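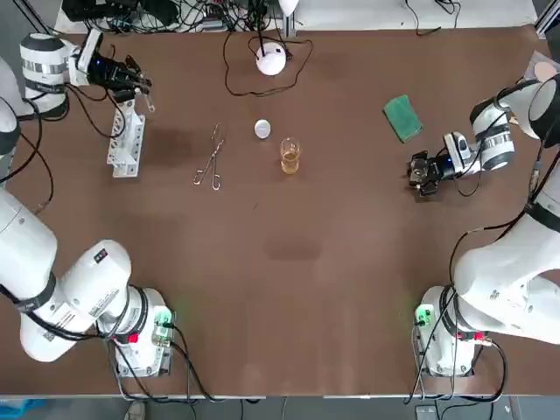 *Two arms share one bench. Between them are tweezers, a beaker and a green sponge.*

## The Planner Goes Last

Most of the code in Tondach does not move anything. The control stack, written by a small team at Beltard, runs two arms over a shared tabletop, and its motion planner is one of the shortest modules in the repository. The bulk of the work is deciding whether a plan is allowed to start.

Every request passes through a broker called Obi. Obi holds a table of reserved volumes, each with an owner and an expiration time. An arm that wants to cross the middle of the bench must reserve the swept volume of its whole path, gripper included. If the other arm holds any part of it, the request waits 700 milliseconds and is planned again from the current joint state. After 2 failed attempts it goes back to the task layer, which may pick a different object. 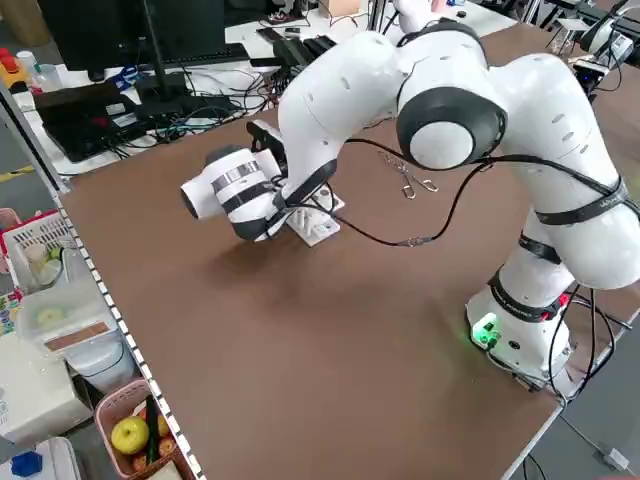 The early version reserved only the goal pose. It passed its tests in simulation and deadlocked on the bench, usually with both elbows high and each wrist waiting on the other. Reserving the path costs throughput, and the team accepts the loss.

Perception is handled separately. Glassware is the hard case, as depth readings through a beaker wall tend to land on the table behind it. Tondach fits a cylinder to the color image and uses depth only to find the table plane. Thin metal tools get a segmentation mask and a grasp axis, with no attempt at a full model.

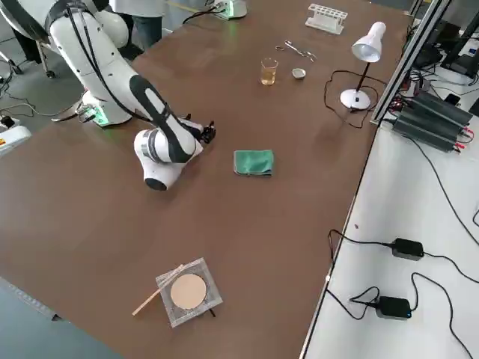 Regression runs replay 1,844 logged requests against each new build, a job that starts at 2 a.m. on a server in Clonby. A build fails if any reservation overlaps another in time and space, even when the arms would have missed each other. Slower plans are flagged but allowed through.

The next release moves cable clearance into the reservation table. At present it is a fixed margin around each forearm, tuned by hand and too wide for work near the bases.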